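La cocina que nunca se ensucia

Llevo nueve años montando y manteniendo células con brazos robóticos, casi todas para gente que fabrica cosas aburridas: tapas, bisagras, bandejas. Por eso me llamaron de Holmgren cuando quisieron poner en marcha un brazo para tareas de cocina, y por eso también desconfié desde la primera reunión. El plan era ajustarlo todo en simulación y llegar al hierro con el trabajo hecho. Kjell Hedlund, que dirigía el proyecto, hablaba de la puesta en servicio como de un trámite.

No tengo nada contra los simuladores. Los uso para comprobar alcances, para ver si el codo choca con una pared, para no partir una muñeca el primer día. Lo que me cuesta tragar es que se llame «mantenimiento» a pulsar el botón de reinicio.

En Holmgren corrieron 268 episodios virtuales con mandos de cocina antes de pedirme opinión. Las tablas eran muy bonitas. Pregunté cuánto par hacía falta para vencer el enclavamiento de un mando y me dieron un valor puesto a mano, el mismo para todos. Cualquiera que haya desmontado una cocina vieja sabe que no hay dos iguales: uno gira solo, otro tiene grasa dentro y el tercero hay que apretarlo hasta que duele el pulgar.
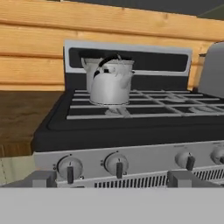 Luego está la pinza. En el modelo, los dedos abren y cierran siempre paralelos. En el taller, la pinza Midex que nos tocó volvía del cero con una holgura que iba creciendo, y Sayaka Kobori se pasó una tarde entera con galgas hasta encontrar el tornillo flojo de la brida. Ningún episodio simulado tenía ese tornillo. Tampoco tenía el cable que roza, ni la goma de la yema que se endurece, ni al operario que limpia con el disolvente que no es.

Deepak Pal me discute esto cada vez que coincidimos. Dice que se puede aleatorizar la fricción, la masa, la posición de los muebles, y que el control sale más robusto. Le doy la razón a medias. Aleatorizar sirve para lo que uno ya sospechaba que podía variar. Nuestra avería más cara fue un sensor de fuerza montado con la tapa mal asentada, y eso no estaba en la lista de nadie.

A las 146 horas de trabajo real paramos la máquina y rehicimos la calibración desde la base: fijación al suelo, cero de los ejes, punto central de la herramienta, sensor. En ese orden. El desvío venía de la base, de dos anclajes mal apretados, y todas las correcciones hechas por software lo habían ido tapando.

Lo que pido es modesto. Que la hoja de puesta en marcha diga qué se ha medido en la máquina y qué se ha supuesto en pantalla, con una firma en cada columna. Que el presupuesto incluya horas de taller después de la entrega. En Holmgren aceptaron lo primero; lo segundo, dicen, se verá en diciembre.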